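Back from the border towns

I got home in July and have put off writing this up, mostly because people keep asking me what it was like and I don't have a short answer. I was in Wivness for 19 days. Before that I had three nights in Claltura, waiting for the road to open.

The road is the thing I should explain first. There is one sealed route from Claltura up to Wivness and it was shelled on and off all through the spring. When the ceasefire came in, both sides agreed it would open from six in the morning until noon. If your truck wasn't through the second checkpoint by noon you turned around. We turned around twice.

Wivness is smaller than it looks on the news. The old centre is one long street with a market hall at the top, and the roof of the market hall is gone. The houses on the east side took most of the damage. On the west side you could walk two blocks and see curtains in the windows and washing on the line, then turn a corner and find a whole row with no front walls.

I was there to help run a distribution point for Illus, the relief group I've worked with before. We were set up in a school gym. Each family got a parcel every 10 days: flour, oil, lentils, soap, a few other things depending on what had come up the road. On a normal morning we handed out 100 parcels and then we were out, and the people still in line were given a slip for the next day. They were more patient about it than I would have been.

The ceasefire mostly held while I was there. We heard artillery on three nights, a long way off to the north. The first time, everyone in the building got up and sat in the corridor with their shoes on. By the third time half of us stayed in bed, and I'm not proud of that.

What I noticed most was how much of the day went on ordinary jobs. Water came on at four in the afternoon for an hour, so at four the street emptied and you could hear buckets being filled in every house. The bakery was running off a generator and closed when the diesel ran out. A man fixed bicycles outside the pharmacy the entire time I was there, including the morning after the shelling.

I don't know if the agreement will last. The talks have been put off again, and the last I heard the road was down to three hours a day. I've stopped guessing. The people I asked in Wivness wouldn't guess either, and they have a lot more riding on it.

A few of you asked about sending things. Please don't post clothing, as it sits in the depot at Claltura for months. Money is more use, or plain packaged goods if you're dropping off locally. The Ó Néill hall is taking those until the end of the month – side door, mornings only. Tape the bottom of the box well and leave the top open so it can be checked. 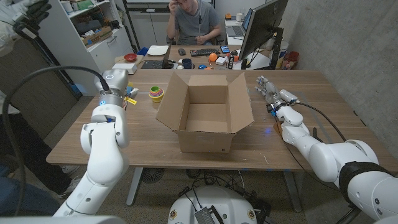

An empty cardboard box with the flaps open.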